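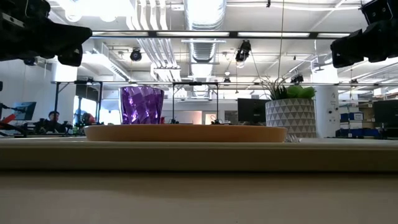

09/01/2018

Entrada rápida que tengo la cabeza en mil sitios. Se acabaron las fiestas, se acabó el turrón (bueno, queda una tableta, pero de las malas) y me ha entrado la fiebre de ordenar. Todos los eneros igual. Empiezo por un cajón y acabo con la casa entera patas arriba.

Este año el propósito es pequeño: la mesa. Nada más. Que la mesa donde se come esté siempre medio lista, sin papeles, sin cargadores, sin el correo de hace tres semanas. Cuatro cosas bonitas y ya.

Lo del morado y el naranja. Ya sé que suena fatal. Mi hermana me dijo que parecía un chicle. Pero a mí me gusta – un vaso morado de esos tallados en rombos, que con la luz tira a lavanda, y debajo o al lado algo en naranja tostado, color teja, sin dibujo. Se llevan bien. El truco es que el resto sea soso: mesa beige, paredes claras, nada de mantel de flores.

Y la maceta. Sin maceta me falta algo. Triángulos grises sobre claro, una suculenta de hojas redondas y gordas y al lado unas hojas finas de punta que se disparan para todos lados. Parece despeinada. Me encanta. Los centros de flores me duran dos días y luego da pena tirarlos.

Bueno, a lo práctico, que me preguntasteis por correo cómo lo hago (sois dos, pero preguntasteis).

Primero vaciar todo. Todo. Trapo húmedo y secar, que en las mesas claras se ven los cercos una barbaridad.

Luego la planta, al fondo, hacia una esquina. En el medio estorba y la gente acaba hablando a través de las hojas.

Después el plato. Yo pongo uno grande y redondo de borde bajo y lo de comer va encima, en los más pequeños. El bajoplato de toda la vida, vaya.

El vaso a la izquierda, que ya sé que el protocolo dice a la derecha. Soy zurda. En mi casa manda la mano que bebe.

Y los cubiertos lo último, cuando ya viene la gente, porque si los pongo antes cojo el tenedor para pinchar aceitunas y vuelta a fregar.

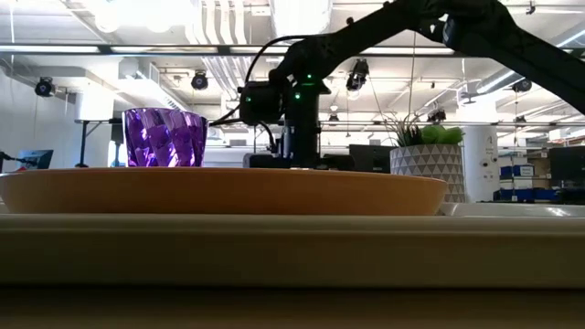 Lo de la vajilla desparejada tiene su gracia pero ojo, que se va de las manos. Yo llegué a tener tazas para un regimiento. En abril hice limpieza y salieron dos cajas enteras, una para el rastrillo del Mercado y otra para mi prima que se mudaba. No he echado de menos ni una taza. Bueno, una. La verde.

Ahora la regla es: entra un vaso, sale un vaso. Dura de cumplir en rebajas, ayer entré en Sovden "solo a mirar" y estuve un rato laaargo con un cuenco en la mano. Lo dejé. Volví a por él. Lo dejé otra vez. Seguramente el jueves que viene... no, no, que me conozco.

Un aviso para los vasos de color: a mano y con esponja blanda. Los míos de antes iban al lavavajillas y se quedaron con un velo blancuzco que no se va ni con vinagre. Y no los apiléis!! Se me quedaron dos pegados y tuve que meter el de abajo en agua templada y el de arriba con hielo. Salieron, pero qué susto.

A la planta poquita agua. La suculenta casi nada en invierno, dedo en la tierra y si está seca del todo, un chorrito. La otra pide algo más, así que riego solo por su lado. No sé si sirve de mucho porque la tierra es la misma, pero yo me quedo tranqila.

Me queda pendiente el cajón de los manteles, que eso ya es otro capítulo, y encontrar las servilletas color crudo que guardé "en un sitio seguro" antes de Navidad. Si alguien tiene una idea para doblarlas que no sea el abanico ese de boda, que la deje en los comentarios.

Me voy que se me quema el arroz.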